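Cenmont Community Help
Category: Household and Storage
Status: Answered

Storing dry goods in clear plastic containers: labeling and rotation

Submitted by Keegan Ormsby

Our residents' association in Grosadton maintains a shared pantry on the ground floor of the building. Flour, rice, dried beans and oats are purchased in bulk and then divided into smaller containers for use by the 53 member households. The present containers are opaque tins. Residents regularly open several of them before locating the item they require, and older stock is left at the back of the shelf.

The association has approved a budget of 200 dollars for replacements. I would be grateful for guidance on two points. First, are clear plastic containers suitable for dry goods in a room that receives afternoon sun? Second, what system of labeling is recommended so that the oldest stock is used first? The shelves are fixed and cannot be moved.

Answer 1
Submitted by Yolanda Haverford, accepted by the person asking

Clear containers are suitable, provided that they are marked as safe for food and are closed with a tight lid. Direct sun is a concern. Light and warmth shorten the life of whole-grain flour and brown rice in particular, and these should be placed on the lowest shelf or behind a curtain. White rice and dried beans are less sensitive.

With regard to labeling, the following procedure has served our pantry in Suksawat since February.

Each container receives one label on the front, giving the name of the item and the date on which it was filled. The date on the original package should be copied to the same label. A container must be emptied, washed and fully dried before it is filled again. New stock should never be poured on top of old stock. Filled containers are placed at the back of the shelf and those in front are moved forward.

We use the 800 gram size for beans and the 700 gram size for oats. Larger containers are heavy to lift down and remain open for too long. Labels should be attached to the body of the container. Lids are easily exchanged during washing.

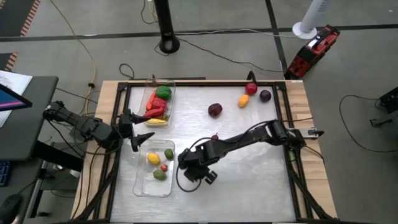
Clear plastic containers on a metal work surface.

Answer 2
Submitted by a guest user

Agree with the above. Masking tape and a marker are sufficient. Printed labels come off in the wash.

Answer 3
Submitted by a registered member, Skundomport

Please also consider pests. If moths have been present in the pantry at any time, the shelves should be emptied and wiped down before the new containers are brought in, including the corners and the screw holes. New bags of flour may be kept in a freezer for several days prior to filling. I cannot advise on the question of sunlight, as our storage room has no window.

This question was closed to new answers on July 9, 2019. Members who wish to raise a related matter are asked to submit a new question under the same category.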